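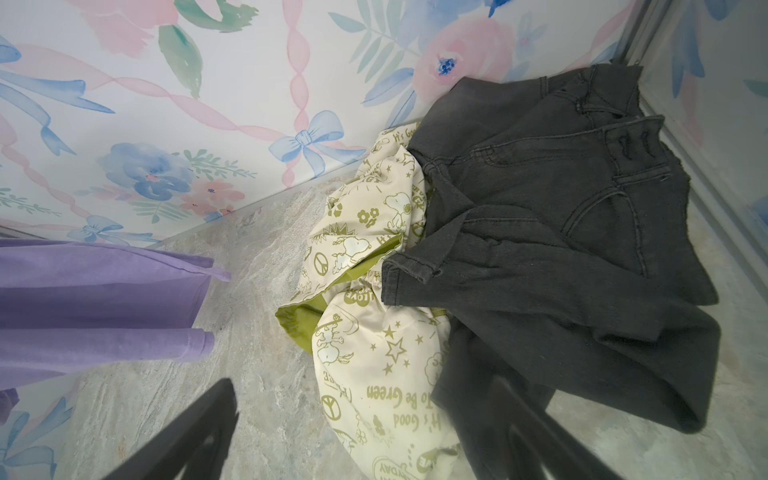 Wrist view, garment compartment – jeans lying partly over the cream printed piece.

Handling rules, garment cell – notes from Wednesday
Present: Asif Chaudhry (chair), Sylvie Simard, Finn Thiele, Mehwish Siddiqui (notes). Apologies: Inès Carré

1. Last minutes
OK'd. Typo in item 4 fixed.

2. Approach speed near fabric
Long one. Finn wants 50 mm/s max once fingers are inside the compartment walls. Sylvie says 76 is fine for denim, too fast for knits. Agreed 50 for everything, look again in April. Finn to change the Pedell settings sheet.

3. Overlapping items
Draft says "top item first". Asif – what counts as top when one is bunched under another? New wording: take the item with nothing lying on it. If operator can't tell, stop and log it, no guessing. Mehwish to redraft.

4. Grip points
Waistband or hem ok on jeans. No pulling by belt loops. Elastic edges – not agreed, Sylvie to ask Britden what they do.

5. Stop button
Within reach of operator at all times, seated or standing. Kazmi bench fails this, button is 105 cm away. Move it before next shift uses teh bench.

6. Logs
38 entries with no reason code. Not good enough. Code is now required, "other" needs a note. Inès to tell the Zullirthorpe crew.

7. AOB
Finger pad checks – start of shift AND after lunch. Finn not keen, carried anyway.

Closed 3:40. Next one same room.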